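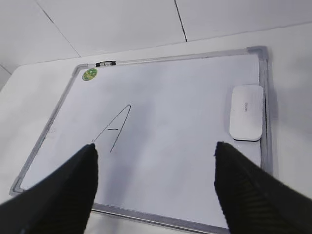

*Vol. 3, p. 200*

Friday, after tea

A slow, pleasant sort of day, and I am writing this with my feet up, which I have been looking forward to since lunch. I did get to the whiteboard at last (it has been on my list since the start of June!) and had it flat on the white table, because I never can write properly on a thing that's standing up. Even so, that capital A leans over to the right as if there were a gale blowing. My mother's handwriting did the same, and so did her sister's, so I suppose I come by it fairly. I rather like the little black clip on the top edge, and the green sticker near it can stay, as I haven't the heart to pick at it.

Nisha Grewal rang while I was in the middle of things and we talked for far too long, mostly about her new kitchen and whether the Tripathi shop will still order in those pens I like, the ones that don't squeak. She thinks yes, if I ask nicely. She is coming on the early train and staying 2 nights, so I must air the back bedroom and find the good pillowcases.

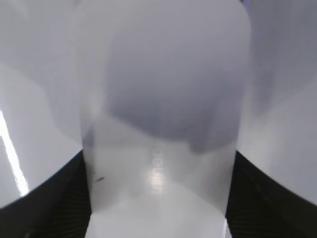

I told her she wasn't to bring anything, and she'll bring a cake all the same, the lemon one I hope, and then we shall have to eat it, poor us. After that I pottered. There is a great comfort in frosted, milky things with the light coming through them, I've always thought so, ever since Gran's bathroom window, and I could have gone on looking for ages instead of getting the supper on.

Soup again, with the end of the loaf. Must remember to write the bin days on the board, and to ring Nisha back about the train.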